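3.2 Cloth items and starting states

The cloth set was put together to cover the fabrics that people handle at home when they sort and fold. It holds plain tea towels, printed napkins, pillowcases and a group of striped pieces. All items were washed once before use and dried flat. Two of the suppliers, Pulov and Brollo, sell the same napkin in several weaves, which let us compare stiffness without changing the print.

Each trial begins from a crumpled state. The cloth is held at one point, let go over the work surface and left as it falls. We recorded 1385 starting states in this way. Almost 100 were dropped from the analysis because part of the cloth hung over the side of the surface.

Striped cloths were the most useful for labeling. When a piece is crumpled, the order of the bands shows which parts are next to each other and where a layer has turned over. With plain cloths the labelers had only the outline and the shading of the folds to go on, and they disagreed more often about the top layer. In Figure 2 the orange, yellow, green and blue bands lie fairly flat on the left and appear again, curved, in the folded flap at the top of the cloth.
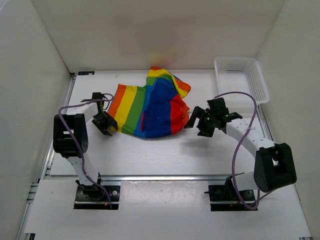
Figure 2. Rainbow-striped cloth in a crumpled state on the white work surface, with a plastic basket.

3.3 Labeling of folds

Labelers marked three things for each starting state: the outer boundary, any visible corner and any flap lying over another layer. Corners hidden under fabric were left unmarked. Ruffled edges were traced along their outer side only.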